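**Aula 4: organizar a bancada (notas de maio)**

Pessoal, retomo a conversa sobre zonas, que ficou a meio! Eu sou fã do método do Attila Szűcs: primeiro divide-se a superfície, só depois se arrumam as coisas. Leiam a ficha Butwood antes da parte prática.

- papel bem esticado
- fita fácil de descolar
- caixas sempre ao fundo
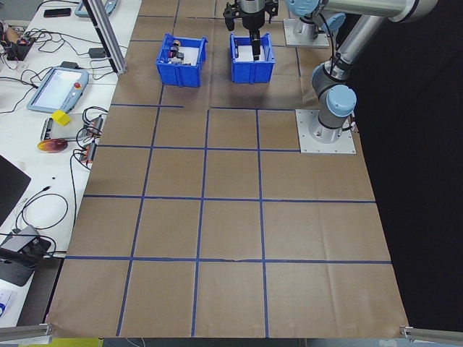 Dividir a mesa é meio caminho andado. Com fita azul sobre papel kraft as células veem-se logo, e as duas caixas azuis ficam lado a lado, fora do caminho. Para a próxima, tragam fita!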